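The Cladow Cure

My uncle Donnie MacBrayne believed in steam. Colds, bad knees, a broken heart, a parking ticket, it all went under the towel with a bowl of hot water and whatever he'd pulled out of the yard that morning. So when he called me on a Thursday and said he'd bought a sauna, I wasn't as surprised as I should have been.

"A whole one?" I said.

"It's in pieces," he said. "Bring a drill."

The pieces were in his driveway, 63 of them, and I know that because the booklet had a checklist and he made me read it out loud in the cold while he pointed. The brand was Zedomwood. He'd bought it off a man named Nigel Hartley over in Carnegie, who was getting divorced and wanted it gone before his wife remembered it existed. Nigel had thrown in a bucket, a ladle, and five little bottles of something called Pludau oil, which smelled like a Christmas tree that had been in a fight.

We got the walls up by dark. They leaned a little, toward the neighbor's fence, and Donnie said that was good for circulation. I asked him whose circulation and he handed me another board.

Now, I should tell you about my back. I'd been hauling it around like a sack of wet laundry since October, and I had tried everything: the heating pad, the foam roller, that stretch where you lie on the floor and think about your life. My doctor told me to walk more. My sister told me to buy better shoes (she sells shoes). Donnie told me I had cold in the bones and it had to be cooked out, and he'd been telling me that since I was nine, when all I had was the flu.

So that first night I went in. I wore my old swim trunks and a wool hat, because Donnie said the hat was the most important part, and I sat on the low bench while he sat on the high one like a judge.

"Give it a ladle," he said.

I gave it a ladle. The stones hissed and the whole box filled up with that fighting Christmas tree, and my eyes shut all on their own.

"Cladow," said Donnie, somewhere above me in the fog.

"What's Cladow?"

"Where my grandmother went. She took the train out there every winter and sat in a hot room with a lot of other women, and she came home pink and bossy. She lived forever."

"She died at 81, Donnie."

"That's forever if you smoked like she did."

I laughed and got a lungful of Pludau, and then I coughed so hard that something in my lower back went clunk, like a drawer finally closing. I stayed very still. I moved one shoulder and then the other one. Donnie leaned down through the steam with his big red face.

"Well?" he said.

I didn't want to tell him. You have to understand what it means to give that man a win! I still hear about the onion poultice. But I stood up, and I stood up straight, and he saw it, and he started to sing.

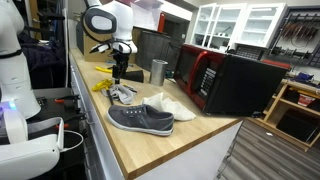

Two Weeks Later

Nigel Hartley showed up in the driveway in January with his hands in his coat pockets. I figured he wanted the sauna back and I could tell Donnie figured the same, because he'd moved himself in front of the door with the ladle.

"She remembered it," Nigel said. "She's mad as anything. She wants to know if she can come use it."

Donnie thought about that. He looked at the leaning walls, and he looked at me, and I shrugged with both shoulders, just because I could.

"She'll need a hat," he said.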